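Octobre, le retour des puzzles

18 octobre 2021

Bon, je l'avais annoncé en commentaire sous le billet précédent et plusieurs d'entre vous m'ont relancée (Maman comprise, par téléphone, deux fois), alors voilà : je vais parler de puzzles. Longtemps. Ceux que ça ennuie peuvent revenir la prochaine fois, je devrais avoir fini le pull vert et il y aura des mailles à critiquer.

J'ai recommencé en septembre, à cause de la pluie et d'une vitrine. La vitrine, c'est celle de Ferrand, la papeterie derrière la gare, qui vendait surtout des agendas et des cartes de condoléances et qui s'est mise aux puzzles sans prévenir. J'étais entrée pour des enveloppes. Je suis ressortie avec un 1000 pièces sous le bras, un port de pêche au crépuscule, des bateaux rouges, et un ciel que j'ai appris à détester. Pas d'enveloppes, évidemment.

Je n'en avais plus fait depuis l'âge de 9 ans, l'époque du grand château de Bavière sur la table de ma tante, où l'on mangeait sur des plateaux pendant tout l'été pour ne pas déranger les tours. Je me souviens surtout de l'odeur du carton et de la pièce manquante, dans le lac, que mon cousin jurait ne pas avoir mise dans sa poche. On a fait la vaisselle en se regardant de travers jusqu'à la fin du mois d'août.

Le port de pêche m'a pris dix soirées, je dirais, peut-être plus, je ne tenais pas de journal. Je travaillais au salon sur la table basse, assise par terre, avec le dos d'une dame très âgée en me relevant. J'écoutais la radio, je ratais la moitié des émissions. Et j'ai retrouvé exactement la même sensation qu'à l'époque : on cherche une pièce, on ne la trouve pas, on va se coucher, et le lendemain matin en passant avec son café on la pose du premier coup sans même s'asseoir. Je vous jure que ça met de bonne humeur jusqu'à midi !

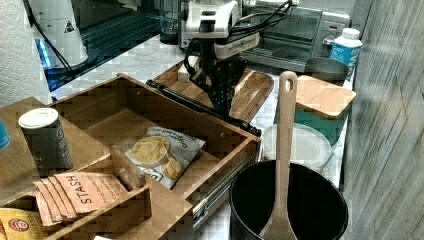
Trier, mais jusqu'où ?

Il y a deux écoles, et elles ne se parlent pas. So-yul (So-yul Geum, ma voisine du dessus, vous la connaissez depuis l'histoire des boutures) trie tout avant de commencer. Les bords d'un côté, puis par couleur, puis par forme : les pièces à deux creux, les pièces à quatre bosses, les bizarres. Elle a des barquettes, elle a des couvercles de boîtes à chaussures, elle a même un petit carton pour « les pièces qui mentent », celles qui ont l'air d'être du ciel et qui finissent dans une coque de bateau.

Moi je fais les bords et puis je plonge. Je fouille dans la boîte à pleine main, j'adore ce bruit. Je perds un temps fou, je retourne la même pièce jaune toute la soirée, et ça m'est égal. Elle, ça la rend malade. Le soir où nous avons commencé ensemble le marché aux fleurs, elle a tenu un quart d'heure avant de m'enlever la boîte des genoux.

Cela dit, je dois reconnaître que sa méthode sauve la vie sur les fonds unis. Quand il ne reste que du bleu et encore du bleu, la couleur ne sert plus à rien, il faut y aller à la forme, et là quelqu'un qui a rangé ses pièces par silhouette avance pendant que l'autre soupire. J'ai donc fini par adopter un tri de paresseuse : les bords, les pièces avec du texte ou un visage, et tout le reste en vrac. Les enseignes de boutiques et les étiquettes se reconstituent très vite, ça donne des îlots, et après on relie les îlots.

Un mot sur la lumière, puisque Jeanne me posait la question. J'ai essayé la lampe de bureau, le plafonnier, la guirlande (ne riez pas). Le mieux reste la fenêtre, de côté, le matin. Le soir, une lampe basse qui éclaire en biais fait ressortir la découpe mais elle brille sur les pièces vernies, et on se retrouve à dodeliner de la tête comme un pigeon pour échapper au reflet. 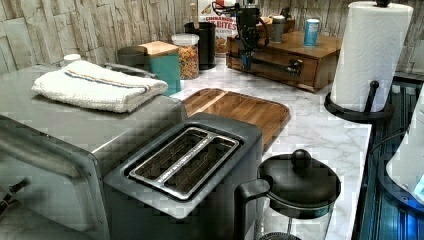

Les pièces mates changent tout de ce côté-là. Le marché aux fleurs était un Fandley, une marque que je ne connaissais pas, avec un carton épais et une finition presque poudrée, très agréable sous les doigts. Les pièces s'emboîtent avec un petit bruit sourd et tiennent assez bien pour qu'on puisse soulever un coin entier. Mon port de pêche, lui, était brillant comme une toile cirée et tellement lâche qu'une manche de gilet suffisait à emporter le phare. Il a été emporté, le phare. Plusieurs fois.

On me demande souvent si c'est cher. Ça peut l'être, oui, mais les puzzles ont cette qualité merveilleuse qu'une fois finis on n'en a plus aucun usage, donc les gens les donnent. J'en ai trouvé à la bibliothèque, dans une caisse près de l'entrée, et So-yul a un circuit d'échange avec ses collègues qui fonctionne à merveille. On note au crayon, à l'intérieur du couvercle, son prénom et s'il manque quelque chose. Je lis ces petites inscriptions comme d'autres lisent les dédicaces. « Complet, mais le chien a goûté l'angle. » « Le ciel m'a coûté un mariage » (j'espère que c'était de l'humour).

Et puis il y a le tapis. J'ai craqué pour un Skidex, un rouleau de feutrine avec un boudin gonflable au milieu, censé permettre de ranger un puzzle en cours et de le dérouler intact. Sur le papier, c'est l'idée du siècle pour qui n'a qu'une seule grande table. Dans les faits il faut rouler serré mais pas trop, bien droit, sans respirer, et au déroulage il y a toujours une zone froissée vers le bord. Je m'en sers quand même. J'ai surtout compris qu'une grande plaque de carton rigide glissée sous le lit faisait le même travail, et que je l'avais déjà, derrière l'armoire.

Côté grignotage, j'ai des règles très strictes que j'enfreins toutes. Rien de gras, rien qui s'émiette, pas de verre à pied. Les doigts qui ont touché quelque chose de salé laissent des traces sur le carton clair, et ça ne part pas, ou alors ça part avec l'impression.

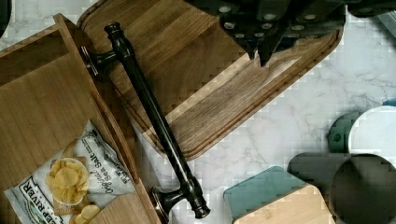 J'en viens à la grosse affaire de l'automne. Sang-wook, le frère de cœur de So-yul (Sang-wook Shim, ils ont grandi dans le même immeuble et se disputent comme s'ils y étaient encore), est passé dîner avec un carton énorme, ficelé, acheté dans un vide-grenier à Reldale. Dedans, une carte du monde ancienne, 3024 pièces, avec des monstres marins, des roses des vents et des kilomètres d'océan beige. Beige ! Qui fabrique une chose pareille ? La boîte n'avait plus de couvercle. On avait pour tout modèle une feuille pliée en quatre, jaunie sur les plis, pile là où se trouvait l'Afrique.

On a poussé les chaises et monté deux tréteaux chez So-yul, qui a plus de place que moi. Et depuis on s'y retrouve dès qu'on peut. Sang-wook ne fait que les monstres. Il l'a annoncé d'emblée, il a mis de côté tout ce qui avait des écailles ou des nageoires, et il ne touche à rien d'autre, il ne nous aiderait pas à poser l'Espagne si sa vie en dépendait. So-yul fait les cadres et les cartouches en latin. Moi j'ai hérité du beige. Je crois que c'était une vengeance pour la boîte sur les genoux.

Ce que j'aime là-dedans, c'est la conversation que ça permet. On a les mains et les yeux occupés, donc on dit des choses qu'on ne dirait pas face à face au restaurant. Il y a des silences très longs où personne ne s'inquiète. J'ai appris en deux soirées plus de choses sur l'enfance de So-yul qu'en toutes ces années d'escalier partagé, et elle a appris, la pauvre, à peu près tout sur mon ex et la machine à pain.

Pour l'instant l'hémisphère nord est fini, à l'exception d'un trou au large de l'Islande qui nous rend fous. On a déplacé les meubles. On a passé la main sous le radiateur. Sang-wook soupçonne le vide-grenier, So-yul me soupçonne moi, et je repense très fort à mon cousin.
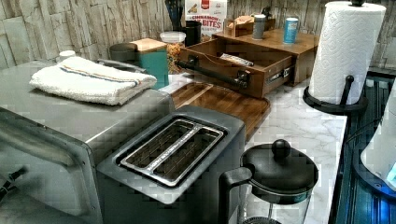 Combien de temps faut-il compter pour un très grand puzzle ?

Nous en sommes à presque 60 heures, en additionnant les soirées de tout le monde, et il nous reste l'hémisphère sud. Quelqu'un qui trie bien et qui ne bavarde pas irait bien plus vite. Je conseillerais de ne pas commencer par là, quand même, et de se faire la main sur un format ordinaire avec beaucoup de détails et très peu de ciel.

Reste la question qui fâche : que fait-on une fois la dernière pièce posée ? So-yul veut coller et encadrer. Je trouve ça triste, moi, un puzzle collé, on dirait un papillon épinglé, et puis où mettre une mappemonde pareille dans un appartement où l'on range déjà des cartons sous les lits ? Sang-wook voudrait garder seulement les monstres. On votera. Je me connais, je vais défendre le démontage jusqu'au bout et ensuite je n'oserai pas mettre le premier coup de main dedans.

En attendant, si l'un ou l'une de vous a chez soi un puzzle avec des maisons, des gens, des étalages, n'importe quoi sauf de la mer, je suis preneuse. Je peux échanger contre le port de pêche. Il est complet, j'ai vérifié, et j'ai écrit au crayon dans le couvercle : « attention au phare ».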